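Emptying the bedroom bin
Thursday, November 8, 2018
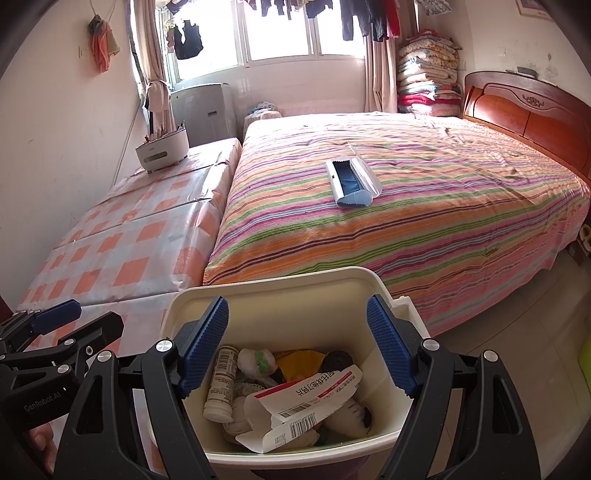 I've been putting off the bedroom for most of the fall. The kitchen gets cleaned because we eat there, and the bathroom gets cleaned because it has to be, but the bedroom door can be shut. Last weekend I decided to give it 60 minutes and see how far I got.

I started with the bin. It's a plain cream plastic one that lives near the bed, and it had gotten to the point where I was laying things on top and hoping they'd stay. The last thing on was a medicine carton, opened up and flattened. I flatten cartons out of habit from the recycling, and then I put them in the bedroom bin anyway, where they take up the whole opening and hide what's under them. I'm trying to quit doing that. Cartons now go straight to the kitchen, where the paper bag is.

Tubes are the other problem. A tall one stands up against the side and everything else has to fit around it. I lay them flat at the bottom now if I remember.

I used to line this bin with grocery bags. They slid down inside within a day. A while back I bought a roll of 29 small liners from Fehr, and they fit well enough if you fold the edge over the rim and tie a knot in the slack. I've got two left on the roll and will need more before December. The Pumell ones are cheaper, but the last time I used them the bottoms split on the stairs.

After the bin I stripped the bed and washed the striped sheet. It's the one with orange and green and purple and everything else in it, and I keep it because it doesn't show much and it goes with nothing, so I don't have to think about matching. I washed it by itself on warm. It took 22 minutes longer than the machine said it would.

While that was going I did the floor. I moved what I could, swept toward the door, and then did the edges with a damp rag. I did not move the bed. I'll do that when the cold weather blankets come out, when I have to get under there anyway.

I ran out of time before the closet. I have a Fuvetti shelf still in the box that's meant to go in there, and I need to measure the back wall again because I lost the paper I wrote it on.

For now the bin goes out Tuesday nights with the rest of the trash, full or not.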